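Two grippers in the simulator: Flulum against Madside

08/10/2021

I have been meaning to write this up since April, when I first got both gripper models loading without errors. I work on pick and place in simulation, mostly in the evenings, and I wanted to know which of the two free two-finger models was worth building the rest of my project on. They are called Flulum and Madside. I ran them on the same simulated robot, with the same small objects, and kept the controller the same for both.

The controller is Szekeres, which I have used for a couple of years. It is slow to start up and the settings file is a mess, but I know where everything is. I did try Grollgate first. It gave smoother arm movement, but it kept losing the joint limits whenever I reset the room, and after the third time I went back to what I knew.

The test was simple. Each gripper got 100 attempts at picking something up from a stone table and putting it down again a short way off. I counted a lift as good if the object stayed in the fingers until the arm reached the drop point. Anything that fell, slid out or shot off across the room was a fail. Quite a lot of things shot off across the room in the early runs, and I fixed most of that by turning down the contact stiffness and making the time step smaller.

I used ordinary tabletop things for the objects. The bottles were easy to line up on but tipped over if a finger touched them first. The little cup was harder than I expected, as the fingers tended to close on the rim and roll it. Long flat things were the worst of the lot, because both grippers need to get very low over the table and the underside of the hand catches the surface before the fingers are far enough down.

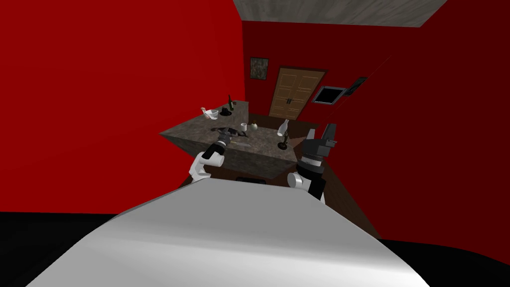
Left gripper low over the table, right one up out of the way with its fingers open.

I spent far too long on the viewpoint. I like having it behind the robot and looking over the body, as it makes left and right easy to follow when I am stepping through a run. The drawback is that the body covers a good part of the view, so for checking finger contact I switch to a second view closer in.

The red walls get comments whenever I post anything from this room. I picked them so the pale parts of the arms would show up, and I have got used to them. I did try a beige version and kept losing the edge of the arm when it was raised.

Results, then. Flulum managed 80 good lifts out of its 100. Madside managed fewer, and I stopped trusting its numbers partway through when I found its fingers were closing at slightly different speeds. There is a line for this in the model file (line 668 in my copy) where one finger has a different damping value from the other. I changed it to match and ran another 20 attempts, and it was clearly better, though that is too few to say much.

Flulum does have its own faults. The fingertips are modelled as plain boxes, so round things sit on a hard edge and can spin. The collision shape for the palm is also bigger than the part you see, which explains some of the trouble with flat objects. I have started trimming it down but it is fiddly work, and every change means going back over the runs I have already done.

For now I am staying with Flulum and Szekeres. Next job is to run Madside properly with the damping fixed, all 100 attempts, and then try passing an object from one hand to the other. I will put the settings files up once I have taken my own folder paths out of them.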